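August, 14:20. Knit samples, folding and storage

Carried on with the knitted cloths in the office, as the bench is still taken up by the Serrano cutting table. Working from Hakim's list. Woven pieces are finished and boxed.

Knits do not hold a crease. Folding in thirds gave an edge that opened again within a minute or so, so I have gone back to halves and a loose roll. Anything with a raised texture goes in last, on top, with no weight over it. Dwynwen wants the Husetti yarns kept apart from the Mimwood ones – separate bags, labels on the outside.

Shelf limit is 4000 g per tray. First tray came to 1060 g with 6 bags in it, so volume will run out well before weight does.

The purple cloth is not on the list. Textured knit, no entry under either supplier. Handled by a pinch at the middle it bunches and the corners drop, so it needs laying flat before the first fold.

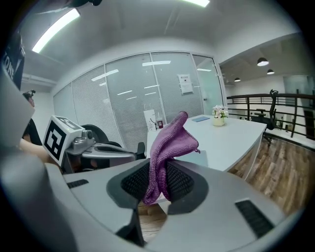
Jade thinks the spare entries may be in the old Vovivia sheet. Will check before giving out a new number.

Still to do: print labels, ask Crescencio for two more trays, re-weigh the first tray once the labels are on. Lids stay off until Maite has signed the list.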